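Rapport de projet – Lumière parasite et fatigue visuelle en salle de travail
Korkor Boateng, Shahab Ranjbar, Nabila Kamel

12 partages · 4 commentaires

Notre projet porte sur l'éclairage des salles de travail de la résidence Bramley. Plusieurs étudiants se plaignaient de maux de tête en fin de journée. Nous avons mesuré l'éclairement des bureaux en mars, avec un luxmètre Hatel posé à plat sur chaque table, puis comparé les valeurs à proximité des fenêtres et au fond des salles. Les surfaces sombres renvoient peu de lumière, et le contraste avec une feuille blanche y est plus fort. 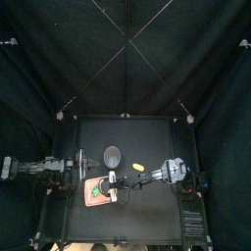 p. 4

Près des fenêtres, nous avons relevé environ 800 lux à midi. Au fond de la salle Tarside, la valeur tombait à 707 lux, tubes allumés. L'écart est plus faible que prévu. Les réponses au questionnaire montrent que la gêne vient surtout des reflets sur les écrans – les tables vernies sont citées le plus souvent.

Consuelo Tamayo, notre tutrice, nous a conseillé de refaire les mesures stores baissés. Les résultats figurent en annexe.

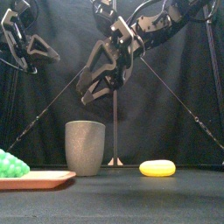 Fig. 2 – Plateau noir et fond en tissu noir.

Nous proposons de tourner les bureaux perpendiculairement aux fenêtres et de tester un revêtement mat dans la salle Meireles. Le coût du revêtement reste à chiffrer.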